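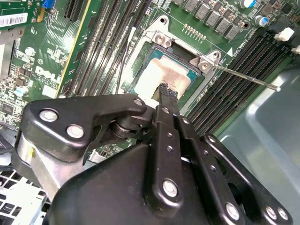 Photo: Maihi project files

Ronditbridge Local Campaign Archive
Progress report to the Jinow Fund, second period

Summary

The project collects, scans and catalogs printed material from town and county elections in the Ronditbridge area: yard signs, door hangers, slate cards, palm cards and voter registration flyers. This report covers work from March through August. Scanning is on schedule. Cataloging is behind, and we explain below what we plan to do.

Collection

We took in 118 items during the period, nearly all of them from households that answered our notice in the library newsletter. The largest single gift was a box of school board and water district mailers kept by a former precinct captain. Most of it is in good shape. A few of the slate cards had been stapled to a bulletin board and have rust marks, which we left alone.

We still have very little from the losing side of the two annexation votes. Opponents of the first one printed their own flyers on an office copier and few people kept them. We have asked again through the neighborhood associations and will put a second notice in the newsletter in October.

Scanning

All 118 items have been scanned front and back. Oversize posters were done in sections and joined afterward. 14 of them need to be redone, as the colors do not match from one section to the next. That work is set for the first weeks of the next period.

Cataloging

The catalog is kept in Vukusell, which we moved to in April. The move took longer than planned. Our old spreadsheet had one column for "race," and that column had been used for the office, the district and sometimes the ballot measure number. These had to be separated by hand. At the end of August, 70 items had full records and the rest had a title and an item number only.

Dates are the other slow part. Campaign flyers seldom give a year - they say "Vote Tuesday" and leave it there. We check candidate names against the county's printed returns, but for people who ran for the same council seat several times we sometimes have to settle for a range.

Public access

The Maihi site went live in June with a search page and one exhibit, on the first mail ballot election. Visitors can look up material by office or by neighborhood. We had a request from a high school government class for larger images and have raised the viewing size.

Rights

We have signed permission forms for 7 of the larger donations. For unsigned flyers from committees that no longer exist, we post a notice asking anyone with a claim to write to us. No claims have come in.

Budget

Spending is within the approved lines except for storage supplies, where flat boxes cost more than quoted. We covered the difference from the travel line and are not asking for additional funds.

Next period

Finish full records for the remaining items. Redo the joined posters. Open a second exhibit, on the library bond campaigns, before the end of December.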